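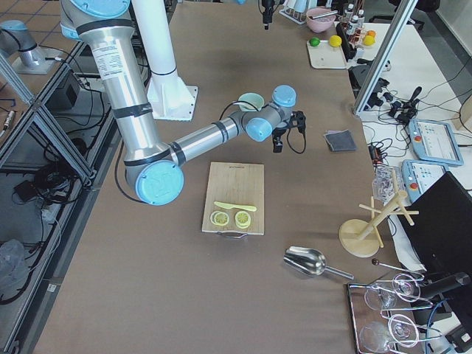

4.3 Küchenarbeiten einrichten (Schneiden, Aufnehmen, Abstellen)

Kategorie: Handbücher & Anleitungen > Greifarme im Haushalt
Stand: 2018-11-18

Dieser Abschnitt setzt voraus, dass der Arm nach 4.2 montiert und referenziert ist. Wer glaubt, danach einen Küchenhelfer zu besitzen, sollte vorher den Hinweis am Ende lesen. Drostus bringt Gegenstände von einer Stelle zur anderen, wenn man ihm den Platz dafür vorbereitet. Mit Kochen hat das wenig zu tun.

1. Arbeitstisch mit Papier abdecken. Das Papier muss faltenfrei liegen, sonst bleibt der Greifer beim flachen Anfahren hängen.

2. Schneidbrett in die Mitte des Arbeitsbereichs legen. Messer quer auf das Brett, Griff nach rechts.

3. Für die ersten Läufe nur ein Kunststoffmesser verwenden. Zitronenscheiben schneidet man bitte selbst vor. Das Programm »Schneiden« aus dem Memden-Paket ist enthalten, wir raten vorerst davon ab.

4. Eisschaufel, Schwamm und Gläser so ablegen, dass zwischen ihnen und dem Brett eine Handbreit frei bleibt.

5. Am Bediengerät die Geschwindigkeit auf 6 Prozent stellen und jede Position einzeln anfahren. Erst wenn alle stimmen, das Programm durchlaufen lassen.

6. Greifkraft pro Gegenstand eintragen. Der Vorgabewert 450 gilt für die Schaufel. Für Weinglasstiele ist er viel zu hoch.

VORSICHT: Während des Laufs nicht in den Arbeitsbereich greifen. Eine Hand bleibt in Reichweite des Not-Halts. Nach einem Not-Halt neu referenzieren (Fehlercode 1847 quittieren).

Hinweis: Wird ein Gegenstand verschoben, sind die gespeicherten Positionen hinfällig. Das Zusatzmodul von Corkon soll Abweichungen bis zu 100 Millimeter ausgleichen. Bei Glas und bei nassen Zitronen haben wir das seit Juni nicht zuverlässig hinbekommen.

Hinweis zur Erwartung: Auf die Frage, ob sich das im Haushalt lohnt, antwortet unsere Anwendungstechnik (Dineo Mnguni, Botha) derzeit mit Nein. Das Einrichten dauert länger als der Abwasch. Für Versuche und Schulungen ist der Aufbau brauchbar. Gläser auf den Abtropfständer: siehe 4.4, nur mit Ersatzgläsern.

6 Kommentare | 0-mal geteilt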